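Section 5. Placing and Loading the Kellia Shelving Unit

This section applies to the Kellia unit with a white wire frame and three wooden shelves. It assumes that the frame has been assembled as set out in Section 4 and that all packing material has been taken away. Freestanding units and units fixed to a wall are placed in the same manner up to step 6.

Before you begin

Read the whole section once before moving the unit. Two adults are required for lifting. Do not move the unit with anything on the shelves, and do not drag it across a wood-grain floor, as the feet of the frame may leave marks in the surface.

You will need a level, a tape measure, a pencil, a soft cloth and the felt pads from the Kellia fittings bag. The wall bracket is packed separately in an envelope marked Rendon.

Placing the unit

1. Clean the floor where the unit will stand. Grit under the feet is the usual cause of scratches.

2. Measure the wall. The unit needs a clear width of 900 mm and a depth of 400 mm. Add the thickness of any baseboard to the depth.

3. Attach one felt pad to each foot and press firmly. On carpet, leave the pads off.

4. Lift the unit from both ends by the lower part of the frame. Do not lift it by the wooden shelves, which rest on the wires and may come away.

5. Set the unit down slightly forward of its final position and check that all feet touch the floor.

6. Lay the level on the middle shelf, first from side to side and then from front to back. Adjust the feet until the bubble is centered both ways.

7. Move the unit back to the wall and check the level again.

8. For a fixed unit, mark the bracket holes in pencil, move the unit away, and drill only after confirming that no pipe or cable runs behind the marks.

Caution: A unit left leaning or standing at an angle must not be loaded. Stand it upright and level before placing anything on it.

Note: In a corner, the back of the frame should run parallel to one wall. Leave a gap of 18 mm between the end of the frame and the adjoining wall so that a cloth can be passed down the side. On painted walls in light colors such as lavender or cream, a narrow strip of felt on the rear uprights will prevent gray rub marks.
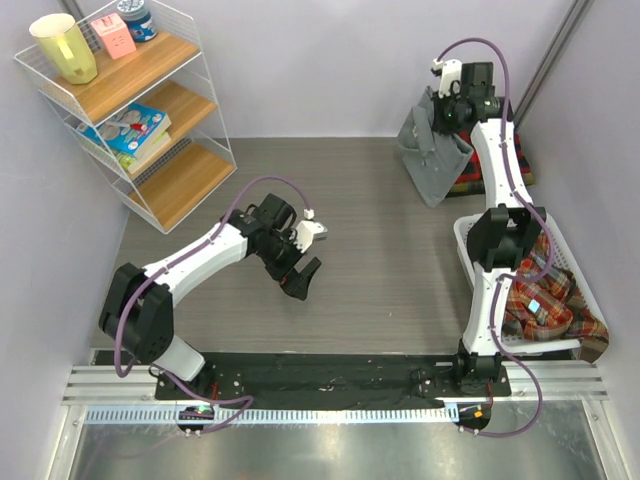

Can the wooden shelves be turned over when the top surface becomes worn?

The shelves may be turned over provided that the underside has been sealed. Shelves supplied by Kellia are sealed on both faces. Replacement shelves from Adjei are sealed on the upper face only and must be given a coat of clear finish before they are reversed.

Loading the shelves

1. Begin with the bottom shelf. Place the heaviest articles there – books, tools, jars and boxed paper are typical.

2. Load the middle shelf next, spreading the weight along its full length.

3. Keep the top shelf for light articles. Nothing on it should project beyond the front wire.

4. Check the level again after roughly two weeks. Floors with a floating surface may settle a little under a new load.

Caution: Do not stand on any shelf or use the frame as a ladder. Do not hang articles from the outer wires.

Care of the wire and the wood

Wipe the wire with a damp cloth and dry it at once. Abrasive pads will dull the white coating. If the coating is chipped, touch up the spot with the paint supplied in the fittings bag and allow it to dry overnight.

Dust the wooden shelves along the grain. Lift each shelf out once a season and clean the wires beneath it. A shelf that has bowed should be replaced – turning it over will not correct the bow for long.

Moving the unit to another room

1. Remove all articles, starting with the top shelf.

2. Lift out the three wooden shelves and carry them separately.

3. Release the wall bracket, where fitted, and keep its screws in the envelope.

4. Carry the frame upright through doorways. Where the ceiling is too low, tilt it toward the person at the rear.

5. Repeat the placing steps in the new position, using new felt pads.

Replacement parts

Shelves, feet and brackets may be ordered from the Zultport parts desk. Requests should be addressed to Korkor Laryea and should state the width of the unit and the color of the frame. Questions about fixing to plasterboard or masonry are handled by Edem Quansah at the same desk. The parts desk is closed in July, and orders received during that month are sent out in the order in which they arrived.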